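Gonthorpe Village Hall and Recreation Ground
Minutes of the April meeting, held in the small room, 7.30 pm

Present: seven members, two residents and, for the first half hour, a dog.

1. Minutes of the last meeting
Agreed, after the word "shouting" was changed to "discussion" in item 4.

2. Footpath to Flumside
The county has replied to our letter of last summer. It thanks us for our interest in footpaths. The stile at the Flumside end remains a matter of opinion, one side of it having fallen into the ditch. Secretary to write again, enclosing the first letter and the reply to it.

3. Money
Balance at the bank: £2911. The new boiler part cost £385, which everyone felt was a great deal for something that fits in a coat pocket. Hire charges to stay as they are until the autumn. The Ridgeway choir still owes for the winter term and will be reminded, gently, before their concert and less gently after it.

4. Hall roof
One quote received, from Timwood, for £900. The meeting wanted a second quote. It was pointed out that we wanted a second quote last year as well, and that the rain had not waited for it. Timwood's quote accepted, five in favour, one against, one looking for their glasses.
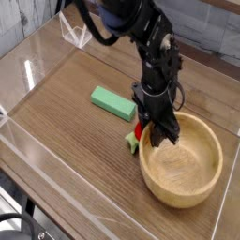 5. Summer fair
The tombola will go ahead. Bottles given last year and won by the people who gave them should not be given a third time. A resident asked whether the cake stall could label anything with nuts in it. Agreed. A further request to label anything with courgette in it was also agreed, with more feeling.

The tug of war against Flumside is off unless they can find a rope. Ours is holding up the cricket nets.

6. Chairs
We own 30 stacking chairs of the old sort, which do not stack with the new sort. Proposal to sell them put off to the next meeting, as we were sitting on them.

7. Any other business
The tea urn trips the lights if used with the heater on. Hirers to choose. A notice will go up – in large letters, the last one having been read by no one except its author.

Next meeting in June, same time. Meeting closed at 9.20 pm, when the heater went off.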